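Where Do the Spoons Go? What I Learned About Shared Kitchens
By Ishbel Rennie
9 August 2022

I picked shared kitchens for my project because I live in one. There are 18 of us on my floor at Andulden House and one kitchen, and by May I was so tired of hunting for a clean spoon that I figured I might as well get a grade out of it!

My question was pretty simple: do people put things back more often when there's an obvious place to put them? I handed out a survey to all four floors and got 69 back, but nine were blank or had drawings on them, so I worked with 60. I also kept a diary of every time I saw something left out on our counter. That came to 426 entries (yes, I was a lot of fun to live with).

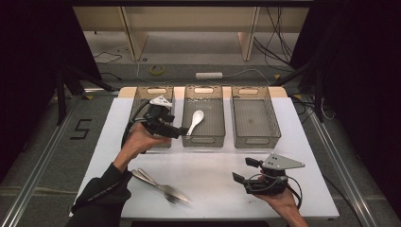
The survey answers surprised me. I expected people to say they were too busy to put stuff away, and plenty did, but the most common answer was "I don't know where it goes." Our drawers are a mess, and each one was filled by somebody who moved out years ago. Lilian Kaijage from the second floor wrote me a whole extra page on it — she wants open bins you can see into, like the smoky gray plastic ones with the handle holes and a soup spoon lying in the middle one. I'm with her. If I can see a spoon in there, I know where my spoon goes.

Then I did interviews. Josphat Rotich cooks for himself every night and said labels don't help him at all, he just looks for the nearest thing that matches. Erasto Barasa said the opposite and would like a label on everything, including the fridge shelves. They share a cupboard, so you can imagine.
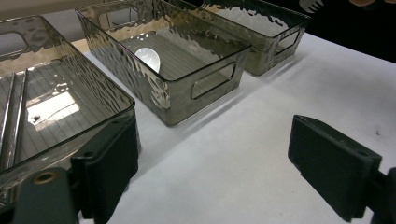 Clear-sided bins with a hammered finish, two thin metal rods in the nearest one.

The diary was harder to make sense of. Mugs were the worst by a mile, then pans, then cutlery. Most of the mugs showed up before lunch, and I think that's people grabbing coffee on the way out. I wanted to compare our floor with the third floor, but my helper up there, Ikechukwu Nnaji, went home early for the summer and his notes stop halfway down a page.
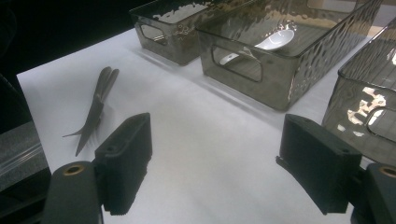
So I can't really say whether our floor is messier or if I just looked harder. My teacher pointed out another problem too, and she's right: everybody knew I was writing things down. A few people started washing up whenever I walked in — great for the kitchen, bad for my data. If I did it over I'd ask someone else to keep the diary, and I'd change one drawer at a time so I could tell what made the difference. I'd also like to ask about the big stuff, like who takes out the trash, but that got so heated in the interviews that I dropped it.

Thanks to everyone who filled in the survey, and sorry to Josphat about the mug thing.

Recent projects
How Loud Is the Library?
Bus Stops on Hamada Street
My Grandmother's Bread, Six Ways
Growing Beans on a Windowsill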